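Tuesday, July 18, 2023

**Hovenley sorting room: where we've got to**

Hello again, and sorry this one is longer than the last! You asked for a proper account of the packaging side of things before the next payment is talked over, so I've tried to put everything in, including the bits that haven't gone so well.

The short version is that the room is up and running, the tables are in, and we're getting through donated kit at a decent pace. The long version mostly has to do with plastic bags.

### The room

When I last wrote we were still waiting for the shelving from Jostum. It came (two weeks late, and one upright short, which they've since sent on) and it's now along the back wall with the small electricals on it. The white-topped tables went in the week after. I did wonder whether white was daft for a room where people unpack dusty old kettles all day, but it's been brilliant. You can see a dropped screw or a lost fuse straight away, and they wipe down in no time.

We've got four sorting places now, and that's as many as the room will take without people bumping elbows. I know the original bid said six. I'd like to leave it at four and put what's left of the furniture money towards a better baler, if you're happy with that. I've put the sums at the bottom.

### What's come through

Since the spring we've unpacked, checked and logged 722 items. Most are chargers, lamps, toasters and radios, plus a surprising number of hand blenders. The ones that pass go on to Oprea for resale and the ones that don't are stripped for parts. I'm really pleased with that, especially as we lost most of a fortnight to the leak over the side door.

The checking is quick once you know what you're doing. It's the unwrapping and re-wrapping that eats the day. Everything turns up in something, and often in something inside something else, and then it all has to be sorted again at our end before it can go anywhere.

### The film problem

So, the bags! In the bid we said we'd keep all soft plastic out of general waste, and I said it quite breezily. Clear film is fine. Flemeo take it in bales and they're easy to deal with, but they want it clear and clean, with no print on it. Printed bags have to go in a separate sack, and tape and labels have to come off everything.

The trouble is how the stuff behaves on a table. A thin bag scrunched up takes up masses of space and weighs next to nothing, and it hides whatever's under it. Put a printed one down beside it and in a minute they're one big heap. We've found plugs, instruction sheets and once a perfectly good adaptor in the film sack, and each time it meant emptying the whole lot out again.
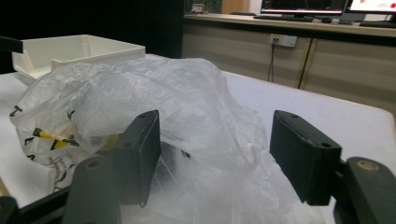 Leave the clear stuff till last and you'll always lose something in it, was the view from the Thursday session, and a printed bag with that much yellow and black on it ought to be the easiest thing in the world to pull out first. Fair point, and it's how we do it now. Printed out first, then a good feel through the clear for anything hard, then flatten and stack. It's slower per bag, but we haven't had to empty a sack since we started.

### Money and what's next

Spending is close to plan. Shelving came in a little under, the tables a little over, and the sacks are costing more than I'd allowed because we're using two kinds where I'd budgeted for one. A second-hand baler would use up the rest of the furniture line and give us 30 bales before it needs a service, going by the seller's sheet.

Two things I'd like from you, when you have a moment:

- a yes or no on staying at four places
- a yes or no on the baler, ideally before the end of the month as the seller won't hold it

I'd also love you to come and see the place. Mornings are best, and there's usually cake. The next full report is due in November and I'll have the Flemeo weights for you by then.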